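Assembly and Fit of a Light-Duty Pole Rack with Molded Corner Frames

Course project report, June
Authors: Oranuch Petchrat, Shahab Ahmadpour
Reviewers: Xóchitl Barrera, Consuelo Llorente

1. Purpose

The project looked at how a flat-pack pole rack behaves while it is being put together. The rack is the Pekdale model from Prothero. It uses white poles that push into sockets in molded frames. No glue is used. We wanted to know which joints control whether the rack stands straight, and at what point in the build an error can still be fixed cheaply.

2. Pole and fabric section

The fabric has to be in place before the upper joints are closed. If it goes on late, the poles are already under load and the corners will not line up. We set the vertical pole first, near its lower end, and left the rest free until the fabric corner had been brought to it. A small black fitting sits where the pole meets that corner. It should be checked by hand before any tension goes on the fabric.

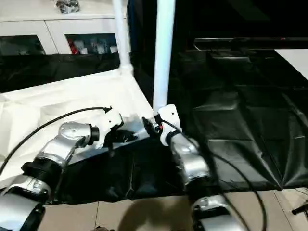 Carmela Valcárcel objected to this order in her comments on the draft. She would leave the fabric slack until all the poles are seated, and she thinks our method puts a side load on the lowest joint that the printed sheet never asks for. We ran her order as well. It took over 30 minutes, against 50 for ours, but one upper corner had to be opened again. We kept our order for the remaining builds and list hers as an option.

3. Corner sockets

Each pole seats in a corner of the frame through a collar. The underside of the frame is open and ribbed, which saves plastic and leaves the corners as the stiff points. A pole that is not fully down can still look seated from above. We turned each pole a little while pushing, then pulled up once to test it. Tapered tubes were kept beside the frame until needed, flared ends facing the same way.

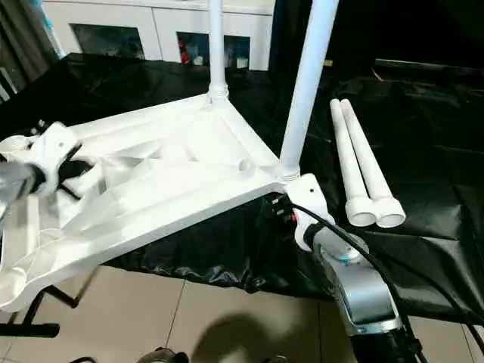

4. Keeping the base flat

With the poles in, the base has to stay in one plane while the upper parts go on. Lifting at one corner only — the natural way to do it — twists the plate and works the opposite socket loose. Support at two points along the front edge was enough. A leaning pole was left alone until the plate was level, then corrected at its socket and never from the top. 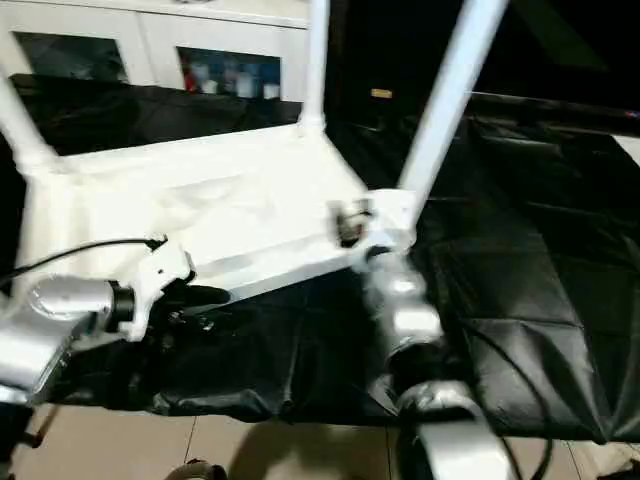

5. Results and open points

Total height after the last build was 1,022 mm at the tallest pole. Two builds were completed in the recommended order with no joint reopened. Socket wear was not measured. The Ustura rack in the same lab has longer sockets and would make a fair comparison, but its upper kit had not arrived when this report was due.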